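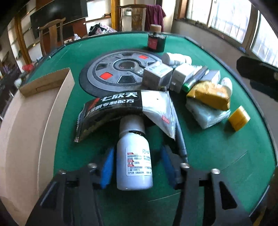

Attachment 1 - blue finger pads on the white bottle, mixed goods on the green table

Ticket: replacement pads and second gripper, budget question
Opened by: Ciarán Dolan
Assigned to: Fergal McGrath
Status: waiting on requester

Ciarán, 2020-08-25
Hi Fergal, hope you're keeping well and thanks again for all the patience last time! I'm trying to get our equipment request for Umham into shape and I've got myself in a knot over the pads. The blue ones are grand on upright bottles like the one attached, but we go through them faster than I planned for, and I only put 400 dollars down for spares. The whole request is capped at 2,000. Could I squeeze in a second hand-held gripper as well, or should I leave that for the next round?

Fergal
Hello Ciarán, lovely to hear from you. I went back through the Arnance price list and a pair of pads is 54 dollars, so your 400 covers seven pairs with a bit left over for postage. The mounting kit is 257 and you'd need one for each gripper - please check whether yours came with the first order, as I can't see it on the Fundness invoice. I'd hold off on the second unit until I have a written quote from Mac an tSaoi, as their old one lapsed in August.

Could you also send me a list of your widest and narrowest items? Foil pouches and small cartons may want a softer pad, and I'd hate for you to buy seven pairs of the wrong one.

Ciarán
Will do, measuring tape is out. Kit is not in the drawer, so put me down for one - list to follow.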